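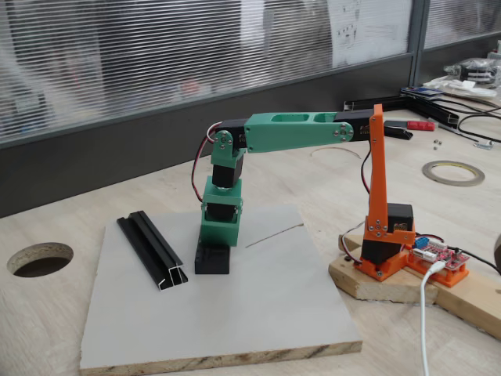

Item 3: the two printed arms on the bench, green on the gray board, orange on the wooden block.

Minutes, Bench Hardware Meeting
Tuesday, April 8, 2025
Present: Florin Coman (chair), Octavian Dobre (minutes), M. Dinu
Apologies: none

1. Previous minutes
Accepted with one correction. The filament order under item 4 should read 2 spools, green.

2. Purchasing
Dramix quote for servo horns and screws received. Total is within the 900 limit, so no second quote is needed. FC to place the order. Cisberg has not replied on the extrusion brackets. OD to call.

3. Bench layout
FC proposed fixing both arms to one common base. At present the green arm is on the square board and the orange arm is on a block that sits on a longer plank. Heights differ and have to be measured again each time either one is moved.
MD preferred to keep the bases separate so that one arm can be taken off the desk for repair. Agreed to keep them separate and mark positions on the desk with tape.
The length of black aluminum profile on the gray board is to go back to the stock rack after cutting. OD asked that stock not be stored on the boards.

4. Wiring
The wire pair at the green arm's shoulder servo hangs in a loop beside the lower housing. To be tied to the housing with enough slack for full shoulder travel. MD to do.
Orange arm: wire up the side of the upright link to be clipped at two points. Holder for the red circuit board accepted as printed. The white USB cable runs across the plank and will be given a strain relief. OD to draw one.

5. Printed parts
The long green link with the two cutouts was discussed. FC reported 17 percent less print time against the solid version. MD asked for a bend test before more are printed. Agreed. Test load to be set by FC.
The parts list in Hedero now has 61 entries. Several are old revisions. OD to archive these and add revision letters to the rest.

6. Other business
Screw sizes are still mixed in the drawer. Left open.
Desk lamp request deferred.

Next meeting: date to be sent by FC.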